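The cable did it

Arngate kitchen arm notes, 9/23/26

I promised last time I'd write up the stop we had on the Tirholm bench, and then I put it off because I was hoping to have a more impressive culprit. I don't. It was a cable.

Some background for those of you who joined over the summer. We've been running the same pick and place routine since July: the arm picks up a small object, carries it over to a bowl, lets go, backs off, and does it again. It's dull to watch, and I mean that as praise. By the time I went to get lunch that day we were at 484 cycles on a planned 500, and I was already composing the smug message in my head.

I came back to a protective stop and Lalit Thakur standing by the counter with his arms folded. The arm had quit halfway through the swing toward the bowl, gripper still closed, and the log said joint torque out of range. Nothing was touching it. No one had walked past. Lalit cleared the fault (after we'd both looked it over with the stop button pressed in, please always do this), we jogged it back by hand at low speed, and it moved like butter. So we restarted, and it ran 2 more cycles and stopped in the exact same place. Ugh.

My first theory was the payload setting, and I lost the whole afternoon to it. We'd swapped fingers on the gripper the week before and I was sure I'd typed the old mass back in. I hadn't! The number was fine. Then I blamed the elbow joint, wrote a slightly panicky email to Semwal support, and got a very patient reply asking me to send the torque trace and, by the way, had we looked at our cable slack?

Well, no. The gripper cable runs on the outside of the arm, and over all those cycles one of the loops had crept down a little at a time until there wasn't enough left for the wrist to turn. At the far end of the swing it was pulling tight, the joint was working against it, and the controller did what it's supposed to do. At jog speed we never went far enough round to feel it. I could see a shiny patch on the jacket where it had been rubbing, too, and that worries me more than the stop does. A stop costs you an afternoon. A worn cable on a gripper can mean a dropped part, or fingers that don't open when you tell them to.

We replaced the cable, gave it a fatter loop at the wrist, and went back to slow runs with the red piece and the little bowl. 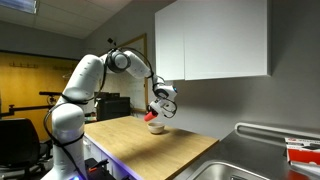
3 min read

So what changes? The pre-run check now includes moving the wrist to both ends of its travel with someone watching the cable the whole way, and we stop every 50 cycles to look at the loops again. Lensa Ayele has also marked the new cable with paint pen at each tie, so if it creeps we'll see the marks move. I think that's the best idea any of us had all week, and it took her five minutes.

I also lowered the torque limit on that joint a bit for unattended runs. It'll probably give us some nuisance stops, and I can live with that for now. If you're running the Bamirau routine on your own bench, please go look at your cables before you start the next long one, and write to me if you find a rubbed spot. I'd like to know where on the arm it was and how many cycles you had on it.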